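September, workshop notebook, bench section
Entry by N. Rungrueang; copy to L. Hjaltadóttir

The purpose of this entry is to record the present state of the household goods held for the Hornamov sorting work, and to set down the rules for grading that were agreed this morning. Earlier notes on the subject are spread over several pages and do not agree with one another. Where they differ from what follows, this entry should be used.

The goods are stored on the Udow shelving under stock number 1542. They were bought secondhand in two lots, the larger from Ciobanu, and consist of kitchen items, grooming items and toys. The budget line for replacements stands at 200 for the remainder of the period. Lærke has asked that no further toys be bought until the present ones have been graded.

Grading is by condition and by shape. Grade A covers items that are sound and keep their form when set down. Grade B covers items that are sound but soft or uneven, so that they settle differently each time. Grade C covers anything cracked, shedding, or sticky to the touch, and such items are to be withdrawn the same day.

The green bowl with the scalloped rim gave rise to some discussion. Its rim makes it harder to stack than the plain bowls, and in the old list it was entered as decorative. I have moved it to kitchen items, Grade A. Lærke would prefer a separate heading for shaped rims. I have left a blank line for this in the register but have not adopted the heading.

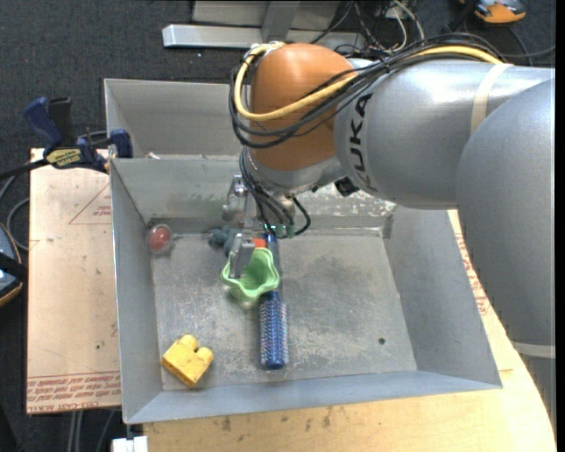 The round hairbrush is entered under grooming items, Grade A. Brushes should be checked for loose bristles before they are returned to the shelf, and any hair or lint removed with the narrow comb kept in the drawer. They are not to be washed together with the bowls. The handle and the bristle head count as one item for the register, a point on which the earlier pages were unclear.

Toys remain the least satisfactory category. The building block is plain enough and goes in as Grade A. The blue-grey toy is Grade B on account of its lumpy shape, and I see no prospect of its being regraded. Soft toys are to be brushed down and aired, and must be dry before they are put away. The clear rounded piece with the red center is listed for the time being as "clear, round, red center," which will do until a better name is settled.

The metal bin is to be emptied and wiped at the close of each session. Items go back to the shelf by category and not in the order they come out. Rinsed bowls are left upside down on the rack by the sink. The cleaner supplied by Hustitz may be used on the bin and on hard items only.

Matters outstanding:

Shelf labels to be reprinted with the new grades. N.R.

Heading for shaped rims: L.H. to propose wording.

Shelf 13 to be cleared for withdrawn items. The cartons there at present belong with the packing supplies and should go back to the store.

Register page for grooming items to be recopied, as the present one is hard to read. The old page is to be kept behind it.

Entry closed 4:40 p.m.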